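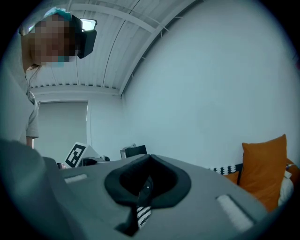
Dagny Trellis
Capture Cell Technician

Lollum hand-held gripper kit: review after a full recalibration

Reviewed July 2, 2022

The Lollum kit costs $860 and contains one hand-held gripper with a wide-angle camera, a charging base, two sets of finger pads, a calibration card and a small plastic case of fasteners. It does not include a headset or a marker stand. I bought the stand from Bornico and used a headset the cell already owned. The kit has been in service since November. This review covers setup and upkeep, with little to say about the quality of the policies trained on the data, which depends on too many other things.

Our cell at Abreu collects demonstrations with soft goods: bags, padded covers, straps, pouches. The operator wears the headset, works the gripper by hand, and the system records the gripper camera along with the position of the tool. A printed square marker on an angled stand gives both devices a shared origin. When the three agree, a session needs very little attention. When they drift, the files still look normal and the error shows up a day later in replay.

Mechanical setup

The camera bracket is held by four screws, and the manual gives a torque value for only two of them. I set all four to the same figure and marked the heads with paint pen. One has moved since, by a few degrees, after the tool was dropped on concrete. The bracket itself did not bend.

The finger pads are a press fit. They wear at the tips first, and worn tips slip on hook-and-loop patches and woven strap well before they slip on anything rigid. Lollum suggests replacing them when the surface is visibly smooth. For fabric work that is too late. I swap them every seven days of use and keep the old set for box handling.

The trigger linkage needs a drop of light oil at the pivot. Use less than you think. Oil that creeps forward ends up on the pads, and they then have to be cleaned with alcohol and left to dry before the next run.

Marker placement

Set the stand on a surface that does not get bumped. A side table behind the operator can work if the tool camera is tilted up enough to catch it past the person's shoulder. The fisheye view is generous, but a marker near the rim of the circle covers few pixels and its corners are fitted poorly. Keep it well inside the rim during the opening sweep – after that it may leave view.

The Bornico stand holds the print at a fixed angle. The angle is fine for a standing operator and poor for a seated one. The base is light, so I put a strip of double-sided tape under it. The print is matte, which matters in a room with a skylight. Direct sun still washes out the white border. A roller blind solves this for a side window and does nothing for overhead light, so we calibrate before noon when the sky is clear.

Calibration

The procedure takes 34 minutes from cold start, including the lens check. The lens check is the best part of the software. It draws the residuals over the image, and a loose bracket shows up at once as a lean to one side. The time sync step is less good. It asks for three sharp taps of the tool on a hard surface and rejects many of them without saying why. Tapping the edge of a steel plate gave far fewer rejections than tapping the table.

After recalibration, 97 percent of our sessions passed the replay check. Before it, I had been blaming the headset straps. The fault was in the bracket screw mentioned earlier.

Very close work is the weak point. With a large padded item filling the lower half of the view, most of what the camera sees is smooth gray cloth out of focus, and tracking then leans on the background. Ceiling ribs, bolts and patterned cushions help. A plain white wall does not. If one side of your room is bare, face the other way or hang something on it.

Upkeep and parts

Spare pads arrive quickly. The charging base does not seat the tool firmly, and a Rivitz cradle fits better with one corner filed down. Lens cleaning is a dry cloth at the start of each shift. The firmware has been updated twice, and both updates erased the stored offsets – export them first.

Rating: four out of five for the tool, three for the manual. I would buy the kit again, with a second set of bracket screws on the same order.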